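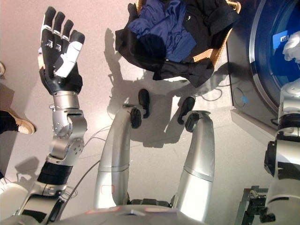 Palm forward, fingers up: the quickest vote there is.

All in favor?

Cledlow, the meetings consultancy whose brochures keep landing in our inbox, has a new product to sell, and the product is putting your hand up. They call it the Open Count. At the end of each agenda item the chair asks the room a yes or no question, hands go up, the result is written on the wall, and everybody moves on. The pitch says this will cut the length of meetings, bring out quiet people and give decisions "real weight." There is a half-day workshop to learn it and a 12-page guide to take home.

I have read the guide. I have also sat through a good many meetings in which people put their hands up, and I'd like to hear a lot more before I agree that any of those three claims is true.

Start with the length. A show of hands is fast, no argument there. It takes seconds. But the vote was never the slow part of a meeting. The slow part is working out what is being voted on, and the guide spends one paragraph on that. Anyone who has heard a chair say "so are we all happy with that, then?" knows the problem. Happy with what? The plan as it was sent around, or the plan with the change somebody suggested before coffee? Half the room votes for one and half for the other, the wall says yes, and the argument comes back next month with interest.

Mondal, a mid-sized office supply firm that let Cledlow use its name in the brochure, is said to have trimmed its monthly planning meeting from 90 minutes to under an hour. Fine. The brochure doesn't say how long people spent afterward in the hallway or on email sorting out what they had agreed to. I asked Cledlow whether anybody had looked at that. The reply thanked me for my interest and attached the brochure.

The quiet people

This is the claim that bothers me most. The idea is that somebody who would never speak up will at least raise a hand. Maybe so, when the question is whether to open a window. When the question is whether the boss's favorite project should go ahead, and the boss is sitting at the end of the table looking at you, I don't see how a raised hand is any safer than a raised voice. It may be worse. You can mumble something polite and vague out loud. A hand is up or it's down.

Watch what people do in an open vote. A few hands go up right away, and they belong to the same people who did all the talking. Then there is a pause, with a good deal of glancing sideways. Then the rest come up, some of them only as far as the ear, which could be a vote or could be an itch. By the time the chair asks for those against, it is plain which side has won, and it takes a stubborn person to put a hand up then for no gain at all.

Cledlow's answer is on page seven of the guide: ask everyone to close their eyes. I tried to picture this at our own annual meeting and gave up. It also means the only person who sees the vote is the chair, who usually has a view on the matter.

Paper works better. So does a cheap box with a slot in it. Neither one needs a workshop.

What the numbers say, and don't

The guide quotes a survey. According to Cledlow, 400 people who had been to the workshop were asked if their meetings were now "more effective," and a large majority said they were. I have three problems with this before I even get to the result.

The people asked had just given up half a working day, most of them on their employer's money. They were asked by the company that ran the course. And the brochure doesn't say how they were asked, though a footnote mentions that answers were "collected in the room." I may be wrong, but that sounds a lot like a show of hands.

There is nothing from anyone who took the course and dropped the method later, and nothing from people who had to sit in the meetings without taking the course. Those are the ones I would want to hear from. Mesteretti, a food importer listed as a client in last year's brochure, is missing from this year's. That could mean anything. Clients come and go. But if I were writing up a success story I'd at least want to know.

Real weight

As for decisions having more weight, I think this mixes up two things. A vote tells you how many people are for something on the day. It doesn't tell you how much any of them care, or whether the ones who lost will lift a finger to help. A split of six to four in a group of 10 looks like a decision on the wall. If the four are the ones who have to do the work, you don't have much.

Dura, which makes flooring and shows up in the guide as a model case, apparently used the Open Count to choose new shift times. The vote passed. The guide stops there. I would like to read the next page, the one where people start working those shifts, and find out whether the people who voted yes were the ones getting up at five.

None of this means hands should stay in laps. For small things a show of hands is hard to beat. Which date, which room, do we break now or push on. Nobody needs a secret ballot over sandwiches. It also does a decent job as a rough check before a proper talk: if every hand goes up, you can probably skip the talk, and if the room is split, you know to slow down. I'd be happy to see it used that way more often. Some readers already do it, and wrote to tell us so after the spring issue.

What I would ask anyone thinking of paying for the course is to try a few free things first. Write the question down and read it out before the vote, word for word. Ask for the votes against before the votes for. Let the person in charge vote last, or leave the room. Put the abstentions in the notes along with everything else, and leave space for anybody who wants to say why. Give it until September and see if your meetings feel any different.

Cledlow's next workshop is open for booking now. They offer a discount for groups, and I'm told there is a show of hands at the end to see how it went.

If your workplace has used the Open Count for longer than a few months, please write in, especially if you've stopped. We'll print a selection of replies in the next issue, with names left off if you prefer.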